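Larance adaptation "in active development" again
Posted Friday in Film News & Rumors by matinee_moth

Trade item this morning says Farouk Pictures has picked up a spec script based on the Larance novels, with the lead from Torness attached to star and produce. No director, no date. They want cameras rolling in May. Thoughts?

gristmill29
My thought is that I've read this item before. "Attached" means somebody had lunch. This is the fourth time those books have been "in active development" and we have yet to see so much as a costume test.

matinee_moth
Farouk didn't own the rights the other times, though. They do now.

gristmill29
They own an option. An option runs out. Cemari had one too and let it lapse without a word to anyone.

popcorn_ledger
I'm with gristmill. Also, a spec script based on novels? You can't sell that without the rights, so either the trade got it wrong or the writer did it for free and hoped. Neither one fills me with confidence.
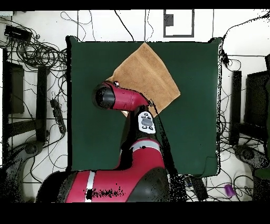 lowbudget_lou
The part I don't buy is the May start. Book one is mostly set inside the repair yard, and you don't build that in a few weeks. The machines are half the cast! If they go practical, I'd want something like that red and black arm, with the glossy base and the black cuff on the end, because it looks like a thing that has a job. What we'll get is gray computer soup, same as Torness.

matinee_moth
Torness looked fine. It made money too.

lowbudget_lou
It looked fine on a phone. I saw it on a big screen and the last 2 reels were mud.

quietonset
Disagree with most of this thread. Stars with their own production companies do get things made – that's why they have them. And the May date could be for a small unit doing tests. I wouldn't call the whole thing smoke yet.

gristmill29
"Could be." The item doesn't say tests, it says principal photography. If there's a call sheet by May I'll reread all 300 pages of book one and post a nice review of it.

quietonset
Saving this post.

popcorn_ledger
Still waiting for anybody to name a director.

29 comments | 4 shares

Recent in Film News & Rumors
Cemari moves its fall thriller again
Torness sequel: who is asking for this?
Best heist movies under 2 hours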